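Fixing a Running Toilet and a Dripping Faucet

A toilet that keeps running after the tank has filled is usually a flapper problem, and the flapper is the cheapest part in the tank. Before buying anything, put a few drops of food coloring in the tank and leave it for 15 minutes without flushing. If color shows up in the bowl, water is getting past the flapper. If the bowl stays clear, look at the fill valve.

Replacing the flapper

Turn the shutoff valve behind the toilet clockwise until it stops. Flush, and hold the handle down so most of the water leaves the tank. Unhook the chain from the handle arm and pull the old flapper off the two pegs on the overflow tube. Take it with you to the store. Flappers come in 2-inch and 3-inch sizes and they do not substitute for each other.

Wipe the rim of the drain opening with a rag. Mineral crust on that rim will make a new flapper leak as badly as the old one did. Snap the new one on, hook the chain with a little slack, and turn the water back on. Too much slack and the chain gets caught under the flapper. Too little and the flapper never sits down.

If the fill valve is at fault

Lift the float by hand. If the water stops, the float is set too high and only needs adjusting. The waterline should be an inch below the top of the overflow tube. If the water keeps coming with the float held up, the valve is worn. Arif Osman, who did the plumbing in our last house, put in a Curkex valve and it lasted longer than the seat did. Any brand that fits the tank will do.

Dripping faucet

Find out which kind you have. Two handles that you have to tighten down usually means rubber washers. A single lever is usually a cartridge. Shut off both stops under the sink and open the faucet to let the pressure out. Close the sink drain and lay a towel in the basin before you take out any screws.

For washers, pull the handle, back out the stem with a wrench, and replace the washer at the bottom along with its screw if the screw is corroded. Feel the seat inside with a fingertip. A rough seat will chew up new washers, and you'll be doing this again by August.

For cartridges, take out the retaining clip, note which way the cartridge faces, and pull straight up. Plumber's grease on the new O-rings helps. Put it in backward and your hot and cold will be swapped.

Keeping the parts together

Plumbing parts get lost between one repair and the next, and half of mine used to live in a kitchen drawer with the batteries. Spare washers, thread tape, the basin wrench and the old cartridge you kept for matching should all be in one place. A plain cardboard box without flaps is good enough, like the brown one on the bed with the red printing on the front. Put small pieces in a jar first so they don't work their way under the bottom seam. Keep the box off the floor of the sink cabinet, where one leak will soften it.
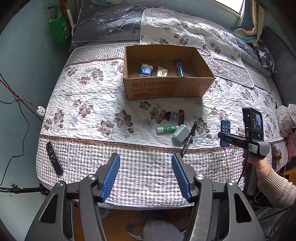 Supply lines are worth a look while you have the cabinet open. Run a dry paper towel along each one and around both nuts, and check it for damp spots. Braided lines with rust on the braid should be replaced. Hand-tighten the new nut, then give it a quarter turn with the wrench. If you need both hands for the wrench, set the parts box within reach before you get under there; with no flaps on it like that one, you can get a washer out without fighting the lid. Turn the stops on slowly and check again after an hour.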